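Dienstag, Werkbank 2

Heute also der zweite Tag mit dem Leihpaket von Miveck. Ich schreibe das gleich auf, sonst vergesse ich bis April wieder die Hälfte. Zur Erinnerung für alle, die nicht dabei waren: Arm, Zweifingergreifer und die Software Pudik, zusammen 36 Tage zur Probe, danach müssen wir uns entscheiden oder alles zurückschicken.

Aufgebaut hat diesmal Aicha Salem, und ich muss sagen, sie hat eine Engelsgeduld mit dem Kabel. Der Tisch ist derselbe wie gestern, mit Geschirr und Spielzeugobst -- unser Standardsatz »Küche«, den wir damals schon beim Tsang benutzt haben. So lässt sich das wenigstens ein bisschen vergleichen. 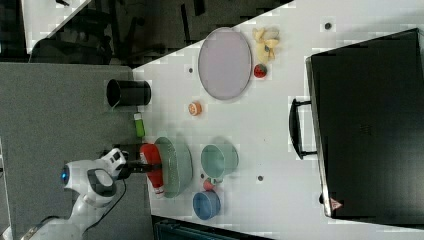
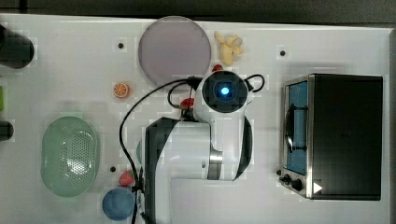 Arm am Küchentisch; im ersten Bild mit der Ketchupflasche im Greifer, an der grünen Schale.

Die Flasche war für mich die schönste Aufgabe des Tages, weil sie so dumm zu fassen ist. Neun Anläufe, davon drei, mit denen ich nicht zufrieden bin: einmal zu weit am Deckel gegriffen, zweimal zu schräg. Aicha meint, das liege an der Anfahrhöhe, und will sie morgen etwas tiefer setzen. Mit Obst haben wir nur kurz gespielt, die Erdbeere kommt noch richtig dran!

Was mir an Pudik gefällt: Man kommt schnell hinein, und das Handbuch ist freundlich geschrieben. Was mir weniger gefällt, ist die Lizenz pro Arbeitsplatz -- da müsste Wodus uns noch ein gutes Stück entgegenkommen, ich rufe dort an. Und bitte noch klären, ob ein längeres Kabel zum Paket gehört.

Kontakt: Werkstattbuch, Raum 3 | Nach oben
3 Kommentare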